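Care of White Work Tables: Cleaning, Marking and Storage
Tesivero Workshop Notes – updated September 6, 2023

A white top shows dirt sooner than any other color. It also shows small screws and washers well, so many home shops keep one in spite of the extra cleaning. The notes below apply to painted, coated and laminated tops. Bare wood needs different treatment.

Routine cleaning

Dry dust first. Wiping grit with a damp cloth drags it across the coating and leaves fine scratches that later hold dirt. Use a soft brush, then a cloth dampened with warm water and a few drops of dish soap. Go over the surface again with clean water, as soap film attracts dust. Dry it with a second cloth.

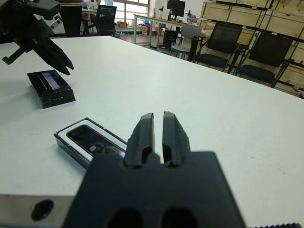
Pencil marks come off with a white vinyl eraser. For ballpoint and felt pen, put rubbing alcohol on the cloth, never on the table, and test it at a corner first. Hold the cloth on the mark for 30 seconds before wiping. Alcohol dulls some paints – stop if any white shows on the cloth.

Melamine sponges remove nearly everything, including the finish. Keep them for the legs.

Glue and tape residue

Let white glue dry fully and lift it with a plastic scraper. Super glue should be left alone unless it stands high enough to catch on the work. Tape residue softens under a little cooking oil in 9 minutes or so less on warm days; wash the oil off with soap afterward.

Small boxes and labels

Keep the label side toward the front edge of the table or shelf. A box that has to be turned over to be read tends to be put back in the wrong place. Flat boxes stack best in the direction they will be stored, up to 6 high.

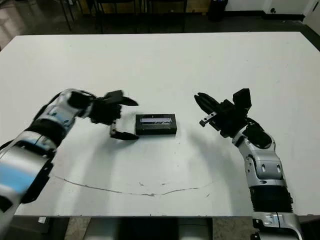
Small black box, lying flat with the label on its front face.

Labels printed on thermal paper fade under a window. The Evska file tape used in our shop was still legible after two summers, the Jetar was not. Part numbers should also be written inside the lid in pencil.

Gray smudges

Gray smudges that return after washing are often rubbed-off metal or rubber. Use baking soda mixed to a thin paste, light pressure, straight strokes. Rinse twice.
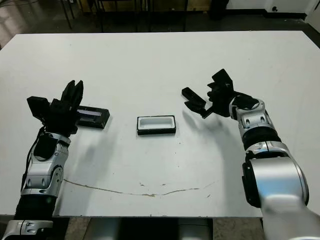
Matte off-white top with faint gray smudges and a few specks.

Wax is not recommended on matte tops, where it leaves shiny patches. Felt pads under metal tools prevent most new marks. Replace the pads when they feel hard.

See also: Grigaitė drawer inserts, sheet 269.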